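Workshop Methods 2, Unit 5: Small Boxes with a Single Drawer
Handout prepared by Ohemaa Agyeman

Scope. These notes cover fitting, storage use and inspection of a small plywood box with one drawer. Joint cutting was covered in May and is not repeated. Bring the Unit 4 sheet for the glue tables.

5.1 Clearance

A drawer in plywood needs side clearance at both walls and a little more at the top. Plywood moves less across its width than solid board, so the gap can be kept small, but the inner faces must be sanded before assembly. Check the fit dry. A drawer that binds only in the last part of its travel usually has a case that is out of square – measure both diagonals at the opening before removing any material from the drawer sides.

5.2 Openings in the top panel

Holes and slots are cut before the case is glued. Drill round holes from the show face with a backing board clamped underneath. For slots, drill the ends, saw between them and clean up with a narrow file. Keep slots parallel to the panel edge; errors show clearly on pale veneer.
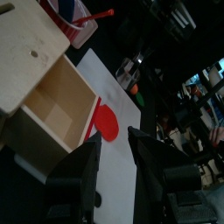

5.3 Edge marking

A strip of color on the front edge of a drawer makes its position easy to read when the box is pale all over. Paint or tape is acceptable. Apply it after the final fit, as even a thin layer reduces clearance. Red and black read well against unfinished plywood, yellow does not.

5.4 Contents

Shallow drawers suit flat items: felt or foam shapes, cards, labels. Lay pieces flat and in one layer. Stacked felt tends to catch on the rail above and folds back as the drawer closes.

5.5 Inspection

Work over a sheet of white paper. Dust, splinters and small parts are easier to find on it, and it protects the bench top.
Open and close the drawer 60 times. Record any change in resistance.
Wipe the top panel with a dry cloth. Smudges that remain are sanded out before finishing, grit 293 on the Rolmont scale.

Reading: Hourani and Wyss, Casework Notes (Peeters, 2000), chapter 5.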